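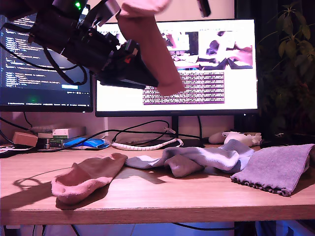 **Kinesthetic teaching** and **teleoperation** are the two common ways of showing a robot a task without writing the motions out as code. In the first, a person takes hold of the arm and moves it through the job. In the second, the person works a set of controls, or a smaller twin of the arm, and the robot copies along with varying dignity.

## Practice

Each run is saved as a *demonstration*: joint positions, gripper commands and usually video. A learning program then tries to reproduce the behavior. Household chores are popular subjects, socks above all, being cheap, soft and never the same shape twice. The Grumska sock set holds 113 demonstrations by 2 operators, whose opinions on how to pick up a sock differ, as the trained arm faithfully shows.

## Limitations

Robots copy hesitation as readily as skill. In the Vendlow trials, an arm learned to pause for up to 17 seconds before every grasp, a habit traced to an operator who drank coffee while recording. Hand guiding also tends to put the teacher's own arms in the camera's view, where they will be missed later.

## See also

- Nyanda controller
- Behavioral cloning
- Laundry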